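Plerketti Sondex 71 Indoor/Outdoor Basketball

Size 7 | Composite cover | Sold by Majumder Sports, Stetavthorpe

In stock. Delivered with the air inside, ready for play after a short check of the pressure.

Product information

The Sondex 71 is the match ball of our range for clubs, schools and serious players who train both in the hall and on the outdoor court. It has a composite cover with deep channels, a butyl bladder and a nylon winding under the cover. We have sold this ball in our shop since its first version, and the present version is the one we like best, mainly for the grip.

Many customers ask us if one ball can be really good in both places. Our answer is that it can be good in both, but it will live longer if you use it more inside. On a wooden floor the cover becomes a little softer and more sticky after the first weeks. On asphalt it becomes smooth more quickly, and after one summer of daily play you will feel the difference with the new one. If you play only on asphalt, please look at the rubber model, the Sondex 44, which costs less and does not mind rough ground.

Grip and feel

The pebbles on the cover are low and close together. Shooters usually like this, and players who are used to a very rough ball need a few training sessions before they trust it. The channels are wide enough for small fingers to find them without looking. For dry hands the grip is very good. When hands are sweaty the ball is still easy to hold, but you should wipe it between the quarters, same as with every composite ball.

The bounce is even on all panels. We test this in the shop before we send a ball out: we drop it from shoulder height on the stone floor, turn it, and drop it again. A ball which jumps to the side goes back to the supplier.
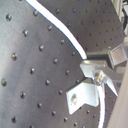
The new ball is a bit hard to the touch when it comes out of the box. Please do not let air out on the first day for this reason. Play with it for an hour or two first, and then decide. Most complaints we receive in February, when the halls are cold, are about balls which feel dead. A cold ball loses pressure and comes back when it is warm again. Keep it in the house overnight before a game and not in the trunk of the car.

Specifications

Size: 7 (men and boys from the age of 13)
Cover: composite, with pebbled surface
Bladder: butyl
Winding: nylon
Channels: deep, black
Color: brown/black
Use: indoor and outdoor
Valve: standard needle
Recommended pressure: printed beside the valve
Number of panels: 8
Item code: PS-71-7

Included

1 ball
1 needle
1 care card

The pump is not included. Any hand pump with a standard needle will fit. Please make the needle wet before you push it in. A dry needle can damage the valve, and we can not accept a return for this damage.

Care

Clean the cover with a damp cloth and let it dry in the air. Do not use soap with oil in it, and do not put the ball near a heater. If the ball was used in rain, dry it the same evening. Do not sit on the ball. Young players do this all the time during the coach's talk and it pulls the ball out of its round shape slowly, so that you notice it only when it is too late.

Check the pressure every second week during the season. A butyl bladder holds air well but not forever.

Team orders

For clubs and schools we offer a lower price from 7 balls. From 44 balls we can print the club name on one panel in one color. Printing takes three weeks and the printed balls can not be returned, so please send us the name exactly as you want to see it, with capital letters where you need them. Orders of this kind are handled by Mahfuz Wijesinghe, who also coaches youth teams and can advise you which size is correct for which age group. Write to him through the contact form and choose "Team order."

We hold a stock of 2000 balls in all sizes before the start of the season, so normal orders can leave the same day when we receive them before 2 p.m.

Customer reviews

"Very good ball for the money. My son uses it every day after school and it is still round. Grip is better than our old one from the club." (4 of 5)

"Was too hard at first, I wrote to the shop and they told me to wait. After one week it was fine." (5 of 5)

"Nice in the hall. On our street court it got smooth by the end of summer. Next time I will buy rubber for outside." (3 of 5)

Returns and warranty

You can return an unused ball in 30 days. The warranty covers the shape, the seams and the valve for one year with normal use. It does not cover wear of the pebbles on outdoor ground. Please keep the receipt and send us one photo of the problem before you send the ball back.

Related products

Plerketti Sondex 44 Rubber Basketball, size 5, 6 and 7
Plerketti Ball Bag for six balls
Majumder Hand Pump with two needles
Replacement needles, pack of five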